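Noletti Community Computer Reuse Program
Progress report to the Cusero Fund
February 10, 2026

We are a little past the halfway point of the grant, and it has been a really good stretch. When we wrote to you in October we had just moved into the Zuro building and were still working out of boxes. Since then we have placed 120 refurbished desktops with families and small groups in the area, opened a second pickup site in Ruangrit, and started the evening classes we had been hoping to run for a long time.

Placements

Most of the machines went to households with school-age children. The rest went to a food pantry, two tenant groups and a reading program that had been sharing one old laptop among all its tutors (they now have three desktops and a printer!). Demand is still ahead of what we can supply. The waiting list stands at 29 households, and we are calling each of them once a month so they know where they are in line.

The Ruangrit pickup site has made a bigger difference than we expected. Families there used to need two buses to reach us, and a desktop with a monitor is an awful thing to carry on a bus. The library branch lets us use a side room, and we bring a carload of finished machines over every other week.

Donations and intake

Office clear-outs are still our best source. Older business desktops are easy to open, and parts from one will often finish another. We test memory, storage and power supplies separately, and whatever fails goes to the recycler in sorted bins. Drives are wiped before anything else is done with them, and the donor gets a signed sheet with the serial numbers. 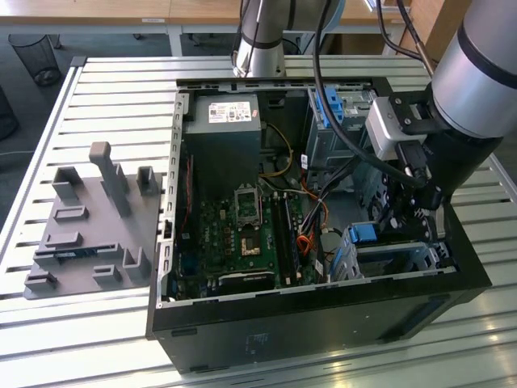 Monitors are the weak spot. We get plenty of towers and far too few screens, and a good share of the screens come in without stands or cables. We have written to several local offices asking for monitors only, and the first two replies were both yes.

Classes

The beginner class has run for 8 weeks and it has been a joy. We planned for email and web basics, but people wanted help with benefit forms, school portals and photos stuck on old phones, so we changed the plan in week two and let them bring whatever they were wrestling with. Attendance dipped over the holidays and came back strong in January. Several people have asked for a repair class, and we would love to try one this spring.

Budget

Spending is close to plan. Rent and the part-time coordinator are on target. Parts came in under, mostly thanks to a large gift of solid-state drives. We went over on transport by $1,294, nearly all of it van rental for the Ruangrit runs. We would like your approval to cover that from the parts line, and we have attached the revised sheet.

Next steps

Between now and the end of the grant we plan to clear the current waiting list, hold a monitor drive, and translate the setup guide into two more languages. We also need to replace the label printer, which jams on every third sheet. You are very welcome to visit on a pickup evening, when the place is at its busiest. Please send any questions on the budget change before the next review.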